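How Actors Learn to Leave a Role Behind

By Kartini Pasaribu
August 2019

An actor is a person whose job is to pretend to be someone else. In a film, that person is called a character. Some characters are cheerful. Others are angry or sad, and the actor may have to behave that way for many hours a day.

A film is made in short pieces called takes. The same piece may be done again and again until the director is satisfied. For the film Droltholm, one crying scene needed 17 takes. The whole film took 40 days to shoot and finished in July.

The body does not always know that the crying is pretend. The heart can beat faster and the muscles can tighten. These changes may last for a while after the camera stops.
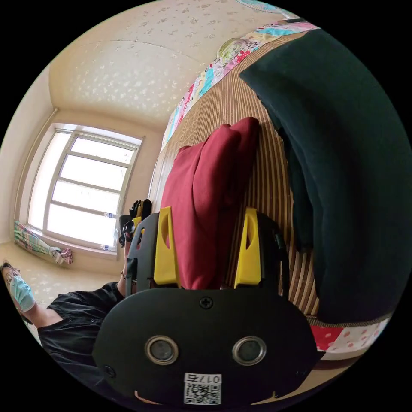

Actors use a cool-down to return to normal. It works like the stretching you do after a race. Common steps are:

Taking off the costume and make-up straight away.
Breathing slowly, in through the nose and out through the mouth.
Saying their own name out loud.
Doing something ordinary, such as cooking dinner or calling a friend.

Child actors follow extra rules. They work shorter days than adults, and a grown-up must stay near them on set. Lessons continue between scenes - usually in a small room or trailer.

Some actors also talk to a counsellor, a person trained to listen and help with feelings. A visit does not mean that the actor did a bad job.

Words to know

Character: a person in a story.
Take: one try at filming a scene.
Set: the place where filming happens.
Counsellor: a person trained to help others with their feelings.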